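# Chapter 8: The Ceiling, and Other Things You Forgot to Look At

Ask people to describe a room they work in every day and they will start with the furniture. A patient few will get as far as the walls. The ceiling hardly ever comes up, although it is usually the largest clear surface in the building and the one on which the services have been quietly piling up for years.

In the town of Cimberg, the planning office once asked its building owners to send in drawings of their existing rooms. It received 1,106 of them. Of these, 47 showed anything at all overhead. The rest offered a clean white rectangle, which is how most of us prefer to remember it.

This chapter is about what goes up there and how it gets from one side to the other. Air has to come in and go out. Cables have to reach the things they feed. Each of these jobs belongs to a different trade, and each trade arrives on a different morning, convinced that it is the first. 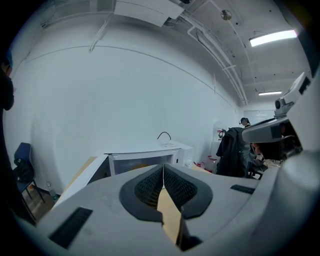 A plain white room is a good place to begin, because it gives the services so little to hide behind. Paint a ventilation box the same white as the ceiling and most visitors will let it pass. Run conduit diagonally to a far corner and you have saved some pipe, at the price of a line that agrees with none of the walls. The architect will notice it for ever. The electrician has already gone home.

Curved walls make matters worse. A straight pipe beside a straight wall looks intended. Beside a curve it must either be bent to follow, with patience and a good many brackets, or strike out across the open ceiling and hope for the best. At the Grønli reading room, our first case study, the builders tried both within a single Saturday.

By the end of the chapter you should be able to draw a simple ceiling plan, choose a spacing for brackets and tell a tidy run from a merely short one. Section 8.1 deals with ventilation boxes, and Section 8.2 with conduit. Before reading on, draw the ceiling of the room you are in from memory, then look up and mark in pencil whatever you left out.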